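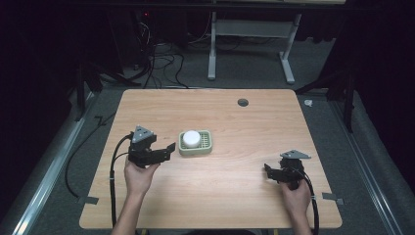

第六讲 皂化反应与固体皂的配方计算

一、本讲范围

上一讲讲了油脂的结构和脂肪酸的分类,本讲接着讲油脂与碱的反应,以及怎样从皂化价算出一锅皂需要多少碱。冷制法的操作细节放在实验课,课上只讲与计算有关的部分。请自带计算器,手机上的也可以。

二、皂化反应

油脂的主要成分是甘油三酯。一个甘油三酯分子与三个氢氧化钠分子反应,生成三个脂肪酸钠和一个甘油。脂肪酸钠就是固体皂的主体;若换成氢氧化钾,得到的是脂肪酸钾,质地较软,多用来做液体皂和膏状皂。

反应放热。冷制法里不另外加热,靠混合时的余温和反应自身的热量推进,脱模之后反应仍在缓慢进行,所以需要晾置。热制法持续加热,反应在锅里基本完成,成品表面较粗糙。

甘油留在皂体里还是分离出来,是手工皂与工业皂的一个主要差别。工业上常用盐析:向皂液中加入食盐,脂肪酸钠在浓盐水里溶解度下降,浮到上层,甘油和多余的碱留在下层。盐析的原理在第八讲还要用到,请先看讲义附录。

三、皂化价

皂化价指完全皂化一克油脂所需氢氧化钾的毫克数。分子量越小的油脂,同样重量里分子数越多,皂化价越高。椰子油以短链和中链脂肪酸为主,皂化价明显高于橄榄油。

查表时注意单位。有的表给的是氢氧化钾的毫克数,有的已经换算成氢氧化钠的克数。两者的换算要用分子量之比:氢氧化钠为40,氢氧化钾为56.1。每年作业里错得最多的就是这一步。

四、配方计算

例题。某批皂用油共3,000克,单一油脂,氢氧化钠皂化系数取0.134,减碱百分之六,求氢氧化钠用量。

完全皂化所需:3,000×0.134=402克。
减碱后:402×0.94=377.88克。

若所用氢氧化钠纯度为96%,还要再除以0.96,得393.6克。纯度以瓶身标签为准,开封后久放的氢氧化钠会吸收水分和二氧化碳,实际有效含量低于标签值。

混合油脂的算法相同,各种油分别乘以自己的系数,加总以后再减碱。不要先求平均系数再乘总重,除非平均时已经按重量加权。 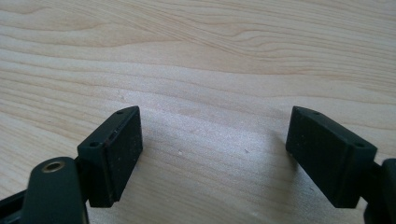
五、减碱与超脂

减碱是在计算时少放一部分碱,超脂是按足量的碱计算,在皂液浓稠后再添一份油。两种做法都会让成品里留下未皂化的油脂。冷制法中,后加的油同样会参与反应,并不能保证留下来的正好是那一种油。超脂过多时皂体偏软,泡沫减少,存放中也更容易酸败,表面出现黄斑。

六、硬度与保存

影响硬度的因素有饱和脂肪酸的比例、用水量和晾置时间。棕榈酸和硬脂酸含量高的配方较硬;油酸含量高的配方脱模时软,晾置久了也能变硬。

使用中的皂最怕长时间泡水。脂肪酸钠遇水膨胀,表层形成凝胶,擦洗时大量脱落。皂盒应当能沥水,底面带棱或开槽的都可以,用后让皂两面都能接触空气。残留甘油较多的皂在潮湿天气里会吸湿,表面结出水珠,擦干即可,不影响使用。

七、安全

氢氧化钠应缓慢加入水中,次序不可颠倒。称量和溶解时戴护目镜和耐碱手套,在通风处进行。不得使用铝制容器,铝与碱反应放出氢气。碱液溅到皮肤上,立即用大量流水冲洗,不要用醋中和。

八、作业

1. 椰子油600克,橄榄油1,400克,系数分别取0.183和0.134,减碱百分之五,求纯度96%的氢氧化钠用量。写出每一步。
2. 将第1题改用氢氧化钾(按纯品计),重新计算。
3. 用一段话说明盐析时甘油为什么留在下层。

作业下次上课前交,手写或打印均可。实验课分组名单十一月初贴在实验室门口,缺过安全讲解的同学需先补课。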